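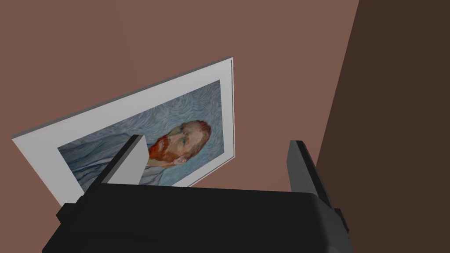
How to clear out your commitments (and get your evenings back)

Last October I worked out that I'd said yes to something on every single night of the week except one, and that one was bin night. I was on the fundraising group at the Kinnear Street hall, coaching under-nines, helping a mate with his website, and going to a book club where I hadn't finished a book since autumn. I liked all of it when I signed up! I just never un-signed.

So I did a clear-out, the way you'd do a wardrobe. I've now done it twice, and a few people at work have asked how it goes, so I've written it up properly. Set aside an evening for the first three steps. The last two take longer.

Step 1: Find everything you've agreed to

Get a pen and a big bit of paper. Go back through your calendar, your texts and your email for the past few months and put down anything where another person is expecting something from you. Weekly things, yearly things, the "we should totally do that" things. Include group chats if you feel you have to answer in them.

My inbox was the eye-opener. I had 146 unread messages from groups I was supposedly a member of, and one of those groups had changed its meeting night without me noticing.

Don't sort as you go. I tried that the first time and spent half an hour arguing with myself about the school trivia night and never got to the rest of the list.

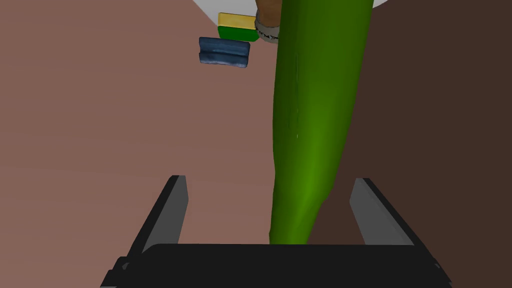
Step 2: Mark each one with how you feel on the day

Lots of advice says to rank things by importance, and I've never found that much use. Everything looks important on paper. Try this instead: imagine it's four in the afternoon and the thing is on tonight. Are you pleased, flat, or hoping it gets cancelled?

Put a tick, a dash or a cross. Be quick about it. If you're still chewing over one after a minute, give it a dash and keep moving.

Coaching got a tick, which surprised me a bit (the drive to Trurnum and back is a pain, and it's freezing in July). Book club got a cross so hard it nearly went through the paper.

Step 3: Pick what goes

Start with the crosses, but don't try to quit the lot. Choose 2 for now. If you drop everything in one week you'll feel awful, you'll get talked back into half of it, and you'll have used up all your nerve for the year.

Some crosses can't go, obviously. My cross beside "ring the insurance people" is staying there until I ring the insurance people. And if it's looking after your mum or your kids' pickup, this isn't the right tool – you want help with those, and that's a different list.

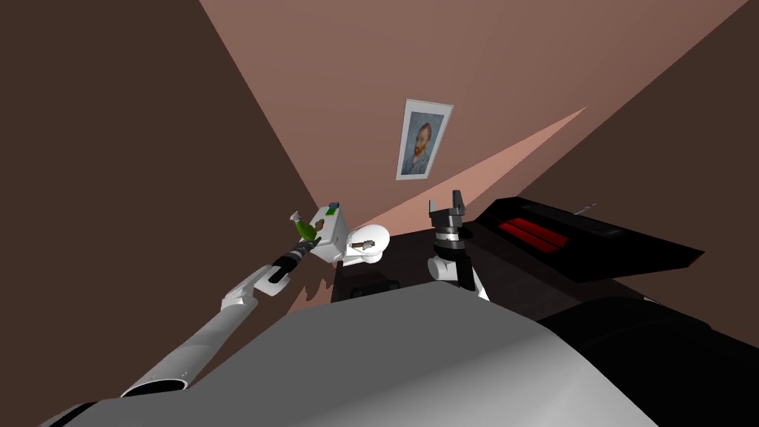
The left arm holds a small white box, with a green bottle close beside it.

Step 4: Tell people, briefly

This was the hard one for me. My first attempt at leaving the fundraising group was an email so long it needed scrolling. It had my work roster at Prolside in it. It had a paragraph on my knee. Of course they wrote back offering to fix every problem I'd listed, with a cushion for the knee and a later start, and I stayed another four months.

What works better is short and has a finishing date. Something like:

"Hi all, I'm going to step down at the end of the month. I've really enjoyed being part of it. I'll hand over the contact sheet before I go. Cheers, Euan."

Send it in the morning, when you're fresh. Then go and do something else and don't sit there refreshing. Most of the replies I got were one line long and perfectly nice, and one was just a thumbs up, which I'll admit stung slightly.

Step 5: Leave the gap alone

You'll have a free evening and it'll feel peculiar. The first one I had, I cleaned the oven. The second I nearly joined a choir.

Give it 5 weeks before you say yes to anything new and regular. One-off invitations are fine, go for it. If somebody asks you to take on an ongoing thing, say "can I let you know next month?" and write it on the back of your paper. When I turned mine over at the end there were three things on it and I only still wanted one of them, a walking group down by Iver Creek.

Do it again when the clocks change. That's easy to remember, and by then a few new things will have crept in – they always do with me. I keep the old sheets in the kitchen drawer with the takeaway menus.

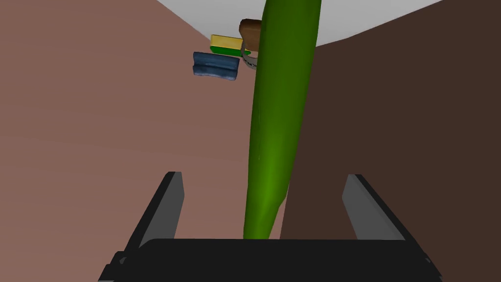

Euan Skinner

I work in dispatch, coach badly and write here when I get a free night. If you try the clear-out and get stuck on step 4, leave a comment with the message you're thinking of sending (take the names out first) and I'll have a go at shortening it. Next up is how I plan the week's dinners, which a couple of you have been asking for.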